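Magazine > Features > Town Life

29 September 2026
By Monique Rey

Print | E-mail

Vulldale wants its night bus back. 1,364 names on the petition so far.
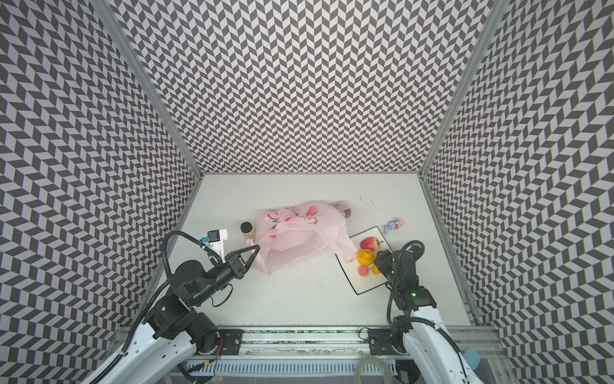 GETTING AROUND

Last run left Bozkurt at 11:40, back in December. Since then, cabs. Or walking. "I walk," says Luana Siqueira, baker, on shift at two. 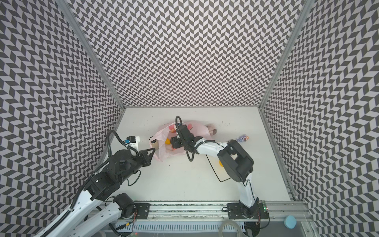

The county says ridership was to low. Farzad Akbari, who drove the route, disagrees. Full on Fridays, he says. Standing room.

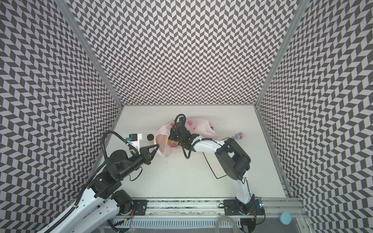 A vote is due next month. Siqueira will go, if she's awake.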